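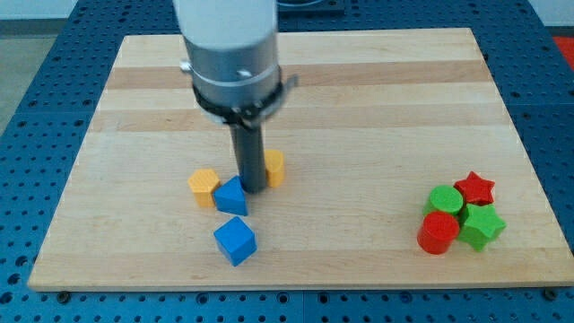 Figure 8. Wooden board on a blue perforated table surface.

4.2 Delivering a release to stores

Use this section to send a finished single, EP or album from Fluten to the stores selected in your label account. Complete section 4.1 (Artist profiles) first.

1. Open Catalogue and select New release.

2. Choose the label imprint. Accounts moved over from Damton show the old imprint name until it is edited under Settings.

3. Upload the audio as 24-bit WAV. Each release may hold up to 20 tracks.

4. Enter the title and version of each track. Put remix credits in the Version field and leave the Title field clean.

5. Add primary and featured artists. For a joint release by a group and a solo act, list both as primary.

6. Enter the ISRC for each track, or tick Assign codes.

7. Set the release date and the territories. Pre-orders open two weeks before the release date.

8. Select Check release. Errors are shown in red and must be cleared before delivery.

9. Select Deliver.

Note: Flivosia takes dance and electronic releases only. If the main genre is set to anything else, the store is removed from the delivery list without a warning.

Note: Continuous DJ mixes are delivered as a single track with a cue sheet — see section 4.5.

Caution: Do not change an ISRC after delivery. Play counts stay with the old code and cannot be merged.

Caution: Error 251 means that the same recording is already live through another distributor, such as Gashi. Have the earlier copy taken down, wait for the store to confirm, then repeat steps 8 and 9.

Section last revised April 2026.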